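Progress report, August
Hemero kitchen task project, Droststead site
To: Consuelo Prieto, Climport
From: Ye-rin Kong

Consuelo, sorry, this is short. Typed up between packing and the train. Full spend table follows separately, nothing odd in it.

Main item this period was the open day. Went ahead as planned, doors at 2 in the afternoon. 37 visitors signed in, mostly from the town, a fair few from the college, two people from the housing association who we'd been chasing since spring. You asked for more local reach so I hope that ticks the box. We'd set out 20 chairs, so yes, a lot of standing.

Programme was eight short demos, with questions after each. Kept them to kitchen things because that's what the grant covers and becuase people know what a pot lid is meant to do. Nobody wanted the slides. Cut them after the first group and talked over the arm instead, much better.
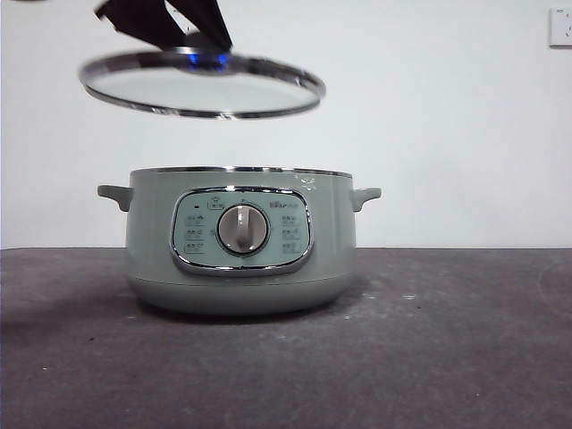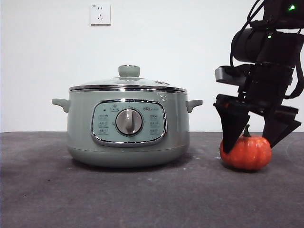

Same green pot in both.

Grasp work next, as that's milestone two and where most of the money went this period. Fingers fitted and settings redone for small round things, which was the bit we were behind on in the last report. We're now caught up on that, bar the write-up. Lids are their own problem: you hold one by a small thing in the middle and the whole weight hangs off it. With the glass lid pinched at the centre like that and tipped over a bit, there's not much to stop it swinging, and I'd like a softer pad on the fingertips before we go to heavier lids. The pumpkin is the other sort of job, ribs all the way round and a stalk in between the fingers, so where each finger lands matters more. Both stay in the task set.

Questions from visitors, the ones worth passing on:
Can it do it with the lights off. (Not tested.)
What does it do if someone puts their hand in. (It stops. Showed them the stop button, let a couple of them press it.)
Would it manage a jar. Came up again and again. I think jars should go in the autumn plan, ahead of the drawers. Can we talk about this?

Problems. Room too warm by the end. Sign-in sheet had no box for email so follow up will be patchy. One demo ran long and pushed the rest back, my fault, should of had someone on the clock.

Oh has the feedback forms and is typing them up. I've only skimmed. Seems friendly overall, several people asked for a second date, and a couple said the talking was too quick. Fair.

Still to do before the next report:
Fingertip pads, quote is in, need your OK as it's over the small purchases limit
Write-up for milestone two
Risk assessment, new version, with visitors in it this time
Decide on jars

Not asking for any change to the end date. Would like to move the money left in travel over to parts if Climport allows it, let me know which form.

Ye-rin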